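Clerora opens Wastden studio for shared use after floor and storage works

Ground-floor room now available for bookings from 7.30 in the morning

Clerora, the property services firm based in Sturen, has reopened its ground-floor studio in Wastden for small groups and local businesses. The room has a new tiled floor, a rewired ceiling and more storage along one wall. Bookings are open now for use from August.

The studio was closed for 30 working days while the old carpet was lifted and the floor beneath it was levelled. White tiles were chosen to replace the carpet, which had become hard to keep clean in a room used by several groups in the same week. Clerora received 171 replies when it asked past users what they wanted changed, and the state of the floor came up more often than anything else.

Sabina Amarasinghe, who manages the Wastden site, said: "People told us they were arriving to find bits of paper and crumbs from the group before. Carpet hides a lot of that and then it gets trodden in. With tiles you can see what needs sweeping up, and it takes a few minutes with a broom and a long-handled dustpan."

Under the new booking terms, each group sweeps the floor before it leaves. A broom and dustpan are kept in the room for this, and the last 10 minutes of every booking are set aside for it at no charge. Groups do not need to bring their own cleaning things.
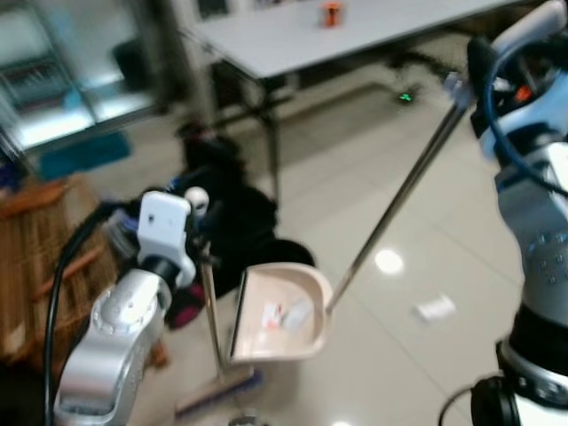
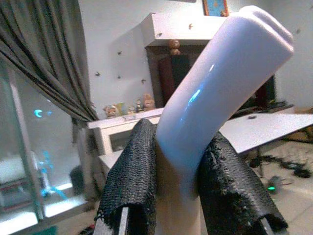
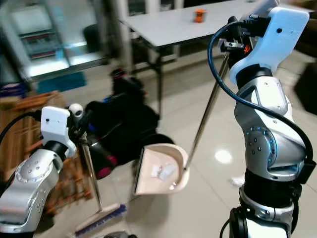 What groups are asked to do

Sweep the whole floor, including under the table, and put paper scraps in the recycling bin by the main entrance. Bags and cases may be left on the floor during a session but must be taken away at the end. Spills should be reported to the front desk so that the tiles can be mopped before the next booking.

Clerora will carry out a full clean of the studio every evening. Rajitha Bepari, who looks after the cleaning rota across the firm's three buildings, said the sweep between bookings would make the evening work shorter.

"We used to run a carpet machine in there twice a week and it still looked grey," he said. "The evening team can now get round with a mop and be finished. I would ask people to use the long-handled dustpan and put it back where they found it."

Cost and bookings

The floor and storage works cost £3,597 and were paid for from the site's repairs budget. Hire charges have not changed. The building's booking system will accept requests up to three months ahead, and regular users who held a slot before the works will be offered the same slot first.

Notes to editors

Clerora manages shared rooms and small offices in Wastden, Sturen and Mandagi. Its rooms are used by 500 people in a normal month.

For more details, contact Xiaoqing Ren at the Clerora press desk.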